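29.11.2022, Laborbuch Lieferkette Speiseöl / Futtergetreide
Eintrag: J. Vukadinović

Stand der Bestandsabfrage
Rückmeldungen der Lagerhalter liegen bis auf Levura vor. Levura meldet seit Mai nur noch Quartalswerte, Interpolation auf Wochen ist für unsere Zwecke zu grob. Etornam Dankwa fragt dort noch einmal nach, ob die Wiegescheine der Einlagerung herausgegeben werden. Bis dahin bleibt die Reihe im Modell auf dem letzten Einzelwert stehen und wird mit Kennung F geführt.

Rückstellproben Sonnenblumenöl
Aus der Charge Yakubu 20 Proben entnommen, je 300 ml, Braunglas, Kopfraum mit Stickstoff gespült. Lagerung dunkel bei 6 °C. Peroxidzahl beim Eingang in Doppelbestimmung, Werte im Messblatt. Drei Proben nach dem Etikettieren umgefüllt, Deckeldichtung saß schief. Die neuen Flaschen tragen den Zusatz U. Beim nächsten Mal Deckel vor dem Spülen prüfen.
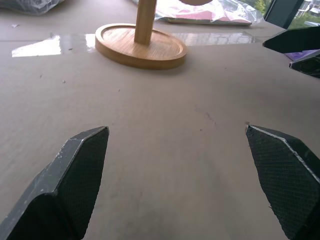
Futterweizen Prumar
Feuchte mit Trockenschrank und Schnellmessgerät verglichen. Das Schnellmessgerät liegt durchgehend zu niedrig, Versatz konstant, also vermutlich Kalibrierkurve für Weichweizen der alten Ernte. A. Ankrah hat die Kurve beim Hersteller angefordert. Bis zum Eintreffen gilt nur der Trockenschrank. Alte Einträge nicht überschreiben, Korrektur in eigener Spalte.

Reichweitenrechnung
Definition jetzt einheitlich: verfügbarer Bestand geteilt durch mittleren Wochenverbrauch, ohne zugesagte, aber noch nicht eingetroffene Ware. H. Shearer wollte schwimmende Ware einrechnen. Abgelehnt, Ankunftstermine streuen zu stark. Wird als zweite Variante mitgeführt, Blatt »RW_b«. Plorkar doppelt erfasst (Silo und Händlerbestand), Dublette entfernt, Reichweite für Mais sinkt entsprechend.

Offen
Levura Wiegescheine (Dankwa)
Kalibrierkurve (Ankrah)
Zweitbestimmung Peroxidzahl an den U-Flaschen (Mykhailiuk)
Kühlschranklogger auslesen, Uhr geht noch auf Sommerzeit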